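Search minutes and papers

Trirnstead Equipment Reuse Group
Bench meeting - minutes
Wednesday, 2.00 pm, workshop, Bataineh building

In the chair: Abla Awwad
Apologies: none received

1. Minutes of the previous meeting
Agreed as a correct record, with one change. Under item 5, "memory" should read "memory slots".

2. Matters arising
The antistatic mats ordered from Butus have not been delivered. Chair to chase. The Elumow stock sheet has been moved to the shared drive and the paper copy is withdrawn.

3. Desktop towers: opening and layout
The working position was confirmed. The tower is laid on its side on the slotted aluminium table, side panel off, interior facing up. Mains lead to be removed before the panel and not refitted until the panel is back on. The asset number is to be written on the job sheet before any part is touched.
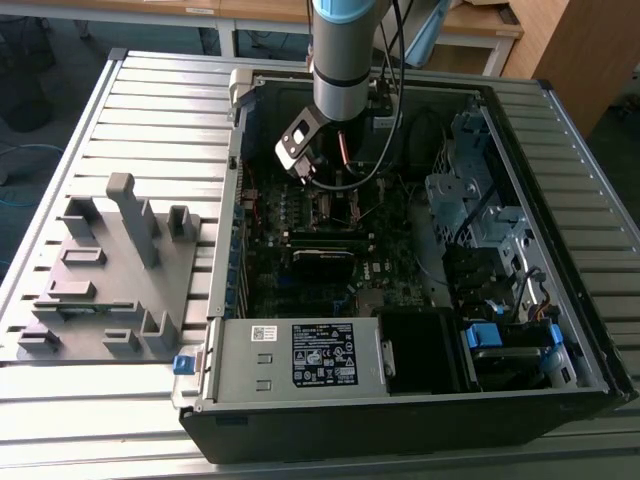 Fig. 1. Tower on its side, panel removed. Power supply at lower left, drive cage to the right.

It was noted that the label on the power supply can be read without taking the unit out. Details are to be copied from the label and not from the model list, as the two have disagreed on past jobs.

4. Cables and drive bays
Cables in the drive area are to be left in place unless the drives are coming out. Where they are moved, the route is to be sketched on the back of the job sheet first. A proposal to tie all cables back as standard was discussed and not taken up - it adds time and the ties were being left inside the case.

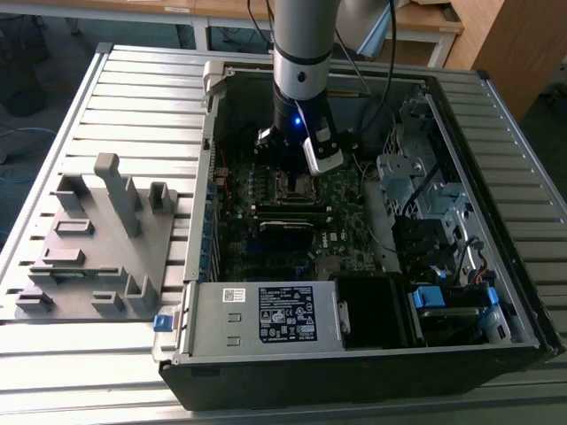
Fig. 2. Same layout, with the blue drive-carrier clips in the bay area.

Clips stay with the case they came from. Spare clips in the drawer are to be sorted by colour before the July stock check.

5. Processor socket
The draft procedure was read through. Agreed wording:
Release the lever fully, then raise the retention frame until it stands upright. Do not lift the processor with the frame part open. Hold the processor by its edges only. Nothing is to touch the contacts in the socket. If a contact looks bent, stop and mark the board "socket - inspect". 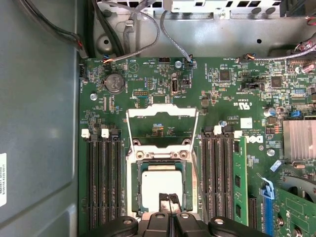 Fig. 3. Retention frame raised, processor seated in the socket.

Memory need not be removed before work on the socket. Where modules are fitted, the slot positions are to be recorded. A module found in one bank only is not to be treated as a fault without a test.

The coin cell stays in its holder during processor work. If the cell is to be replaced, that is a separate line on the job sheet.

6. Handling and storage of processors
The chair reported that 754 processors are now entered on the stock sheet, of which four have no matching tray label. These are to be set aside and tested before use. Trays are to be closed when not in use. Processors go heat spreader up, with the corner mark to the top left of the tray.

A query was raised on tilting the processor as it leaves the socket. Agreed that a tilt is acceptable once it is clear of the socket, provided it is held at opposite edges.

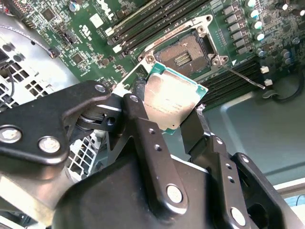

Page last changed: July, 4.10 pm

Old thermal paste is to be cleaned off before the processor goes into a tray. Lint-free wipes only. The printed text on the heat spreader should be read under the side lamp, as glare from the overhead light has led to wrong entries on the sheet.

7. Actions
Mats from Butus - chair to chase.
Socket procedure - agreed wording to be typed up and fixed to the wall by the bench.
Unlabelled processors - to be tested and reported at the next meeting.
Drive clips - to be sorted by colour.

8. Any other business
The two smaller screwdrivers are missing from the bench set. Members to check their own kits. The label printer is out of tape.

9. Next meeting
Same room, 2.00 pm. Items for the agenda to Abla Awwad.

Contact the group | Copyright Trirnstead Equipment Reuse Group | Back to top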